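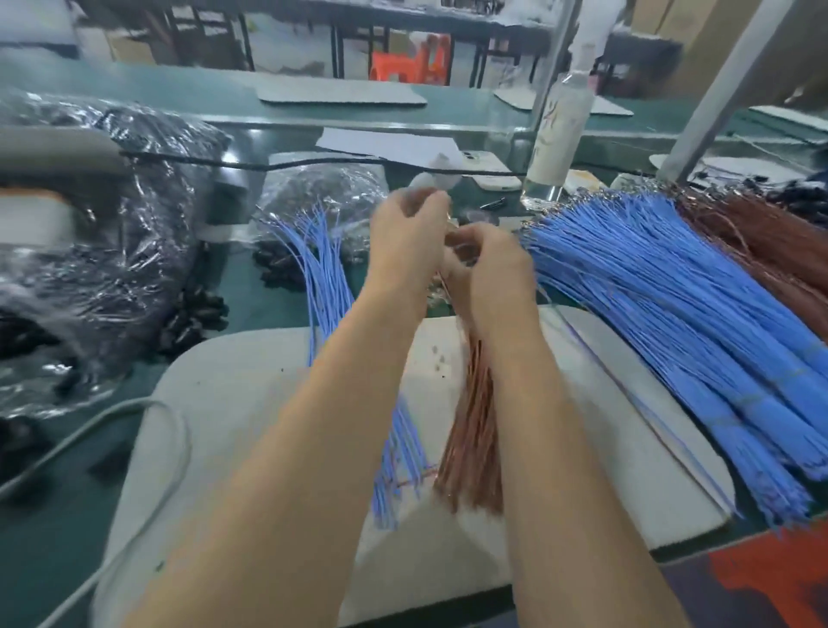

Blue and brown leads on the bench, Groltis order.

February 4, 2021. Workshop notebook, Botond Szilágyi

Colour names again. The Kerekes drawing says "red-brown", the Arkard parts list says "brown", and the label from Pistalent says "rust". I asked Covadonga Campos and she thinks all three mean the same reel. I will write only "brown" in our sheets until the customer answers.

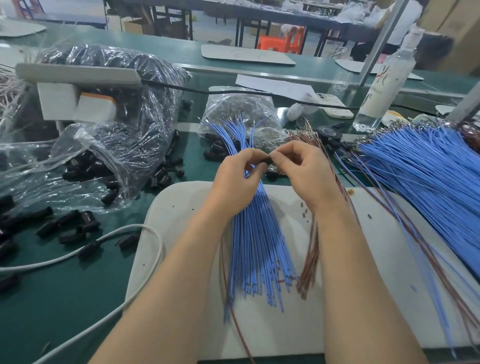 Stock count in the store is 3,087 metres of blue and almost 30 of brown, so brown must be ordered today. Blue has a similar problem with its name, "sky" in one paper and "light blue" in the other. The bundle held upright over the white mat is what I call light blue, and I would like everybody to use this word. Covadonga prefers a code with two letters. I have no objection, but the old labels must then be printed again.

Open: who changes the parts list? Arkard did not answer since October. 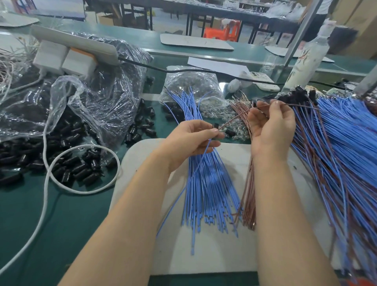
Brown lead going to the black housing, blue ones in the left hand.

To do: ask Kerekes for a colour sample on paper, a photo is not enough.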